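The Zero

Jasper Mulder got in at ten past six with the soup under his coat. February. Key, door, light. Shoes off, one of them anyway.

The bus from Emirville had sat on the bridge so long he'd finished his book and started it again. Soup was stone cold. Fine. There was the microwave. The landlady had told him on the phone, there's a microwave, it's a good one, you'll manage.

It was on the white table, cream all over, and it said 0.
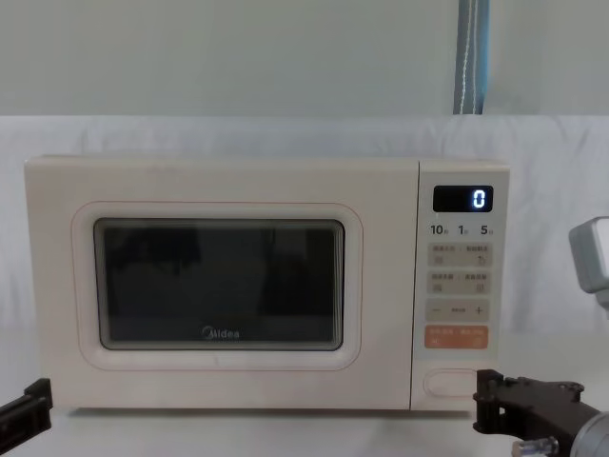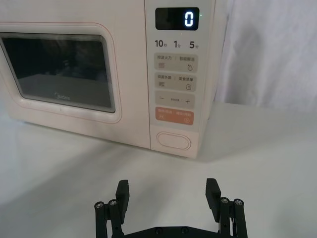

Zero what, he thought. Coat still on.

He couldn't read a word of it. He could read 10 and 1 and 5. Ten seconds, one minute, five minutes, had to be. The rest was in Chinese and his Chinese was hello and thank you and the name of a noodle. Minus, plus. An orange button which was either go or stop, in his experience orange could be both.

The call was at seven. Clemby wanted the numbers by seven and they wanted him to say them out loud, in a calm voice, to people who would be eating their own dinners. 2,940 crates out of Dridska. 2,012 crates in at the other end. Somewhere on the road the difference had got lost and it was Jasper's job to explain it, and he hadn't eaten since the train.

Soup in a bowl. Which cupboard. Not that one, that one was lightbulbs. Next one, bowls.

He pressed the oval at the bottom and the door jumped open at him, so that was one solved. Bowl in. Door shut. He pressed the 1.

Nothing. Or a beep, maybe, from next door.

He pressed it again, harder, the way you talk louder to someone who doesn't speak your language. Then the plus. Then he stood back and looked at it with his arms folded and it went on saying 0.

Phone.

"Are you set up?" Crabtree, from the office. Crabtree always rang early to ask if you were ready for the thing that wasn't for another forty minutes.

"Nearly."

"What's the number?"

"Zero," said Jasper.

Long quiet on the line.

"Zero missing?"

"No. Sorry. No, I was reading something. Can you read Chinese?"

"Is this about the crates?"

"It's about soup."

Crabtree breathed out. Crabtree had been at Clemby longer than the carpet and did not like to be surprised before a call. "My wife's sister had one of those," he said, after Jasper explained. "You press the time and then you press the big one. Or you press the big one and then the time. One way round it does fish."

"Fish."

"Defrosts it. For ages. You can't stop it, she used to go out."

Jasper wrote on the back of his hand, TIME THEN BIG. Hung up. Looked at the clock, six twenty-something. Took the coat off finally and the papers slid out of the inside pocket and went everywhere – under the table, under the radiator, one sheet clean across the floor to the door.

He got down on his knees after them. Page 1, page 4, the one with the stamps. And there on the floor, with his cheek almost on the boards, he was looking at the stamped one sideways, and he saw that the 101 at the bottom wasn't a page number.

It was a road. Route 101, the old road, the one the trucks weren't suposed to use anymore. Somebody had written it small, where a page number goes, and everybody had read it as a page number. Him too, three times, once on the bus.

So the trucks had split. Half of them the old way, over the hill, and if the hill was shut, and it was February, the hill was always shut, then the crates weren't lost at all. They were parked. There was a yard up there. He'd been past it once as a kid, dogs and a diesel pump.

He rang Crabtree back. Engaged. Rang again. Engaged. Of course, Crabtree was ringing everyone else to ask if they were ready.

Found the number for the yard in the back of his own notebook, in his own handwriting, no memory of writing it. It rang nine, ten times. A woman picked up, shouting over an engine.

"Have you got any crates up there?" said Jasper. "From Dridska?"

"Have I got crates," she said. "I've got nothing but crates! I can't get to my own door. Who is this? When are you comming for them?"

He sat down on the floor with his back against the radiator and asked her very politely if she'd count them. She said it would take her a while. He said he'd hold.

Engine noise. A dog. Boots going off on gravel.

From down there he could just see the top of the microwave. He leaned over, stretched, got a finger to the panel. Pressed the 1. Pressed the orange one.

It started to hum.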